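Review: the Paltico star wheel
May 14, 2024 | by Dasier | 2 comments

I've had the Paltico star wheel out on every clear night for 18 nights now, and I love it! 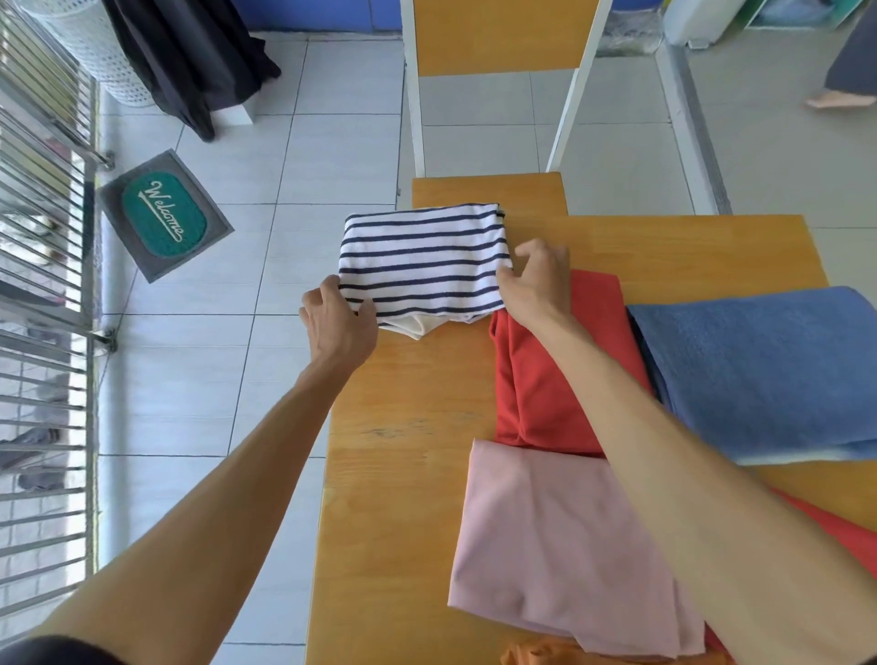

You turn the disk to your date and hour, hold it over your head, and the old figures fall into place – Lyra, the Herdsman, the Crown. The star names come with short notes on the back, so I finally know that Vega goes back to an Arabic phrase for a swooping eagle (and I've told everyone at home, more than once). The print stays readable under a red flashlight. My one gripe is the southern edge, where Scorpius gets stretched so wide that I had trouble matching the claws. I'm already looking forward to trying it on Pegasus in September.

18 shares
Back to top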